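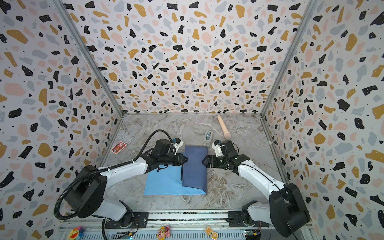 Navy one folded, light blue one still to do.

beryl_w
So I finally got around to the cloth pile. The navy one goes into a rectangle no problem, but the light blue is bigger and I can't settle on how to store it. Do you fold the big ones flat or roll them? I've got 11 more in the closet and one shelf to put them on, so I'd like to pick a method before January and stick to it!

fairclough60
Flat, always. Thirds the long way, then in half, then in half again. Rolls look great for a day and then somebody pulls one out from the bottom and you're picking them all up off the floor.

Lacey B
Disagree with Ryan (sorry!). I've rolled mine for 2 years in a Skindo bin and they come out with way fewer creases. Flat stacks leave that hard line down the middle, especially on light colors.

fairclough60
You get the hard line from squashing them. Don't stack so high.

sandraclegg
Love the terrazzo, by the way. The mustard bits are so cheerful. Is that the Leltis pattern? I went through what felt like 3,000 samples and ended up with plain white, and I've regretted it ever since.

beryl_w
Thanks Sandra! No, it's Trokstead, they had it on sale. It goes with the gray marble better than I expected. Here's a closer look at the blue:
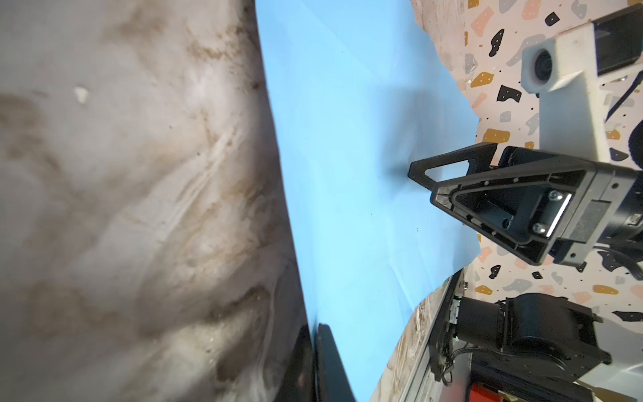 Re: flat or rolled?

Rangi R
I'd smooth that blue one from the middle out before you make any fold at all (I can see faint creases in it). Then fold it smaller than you think you need, because big cloths always end up fatter than the shelf.

Lacey B
Or roll it :)

beryl_w
Ok, navy stays flat, and I'll try the blue both ways this weekend. Rangi, do you iron first or just smooth by hand?

Rangi R
By hand. I only iron for company.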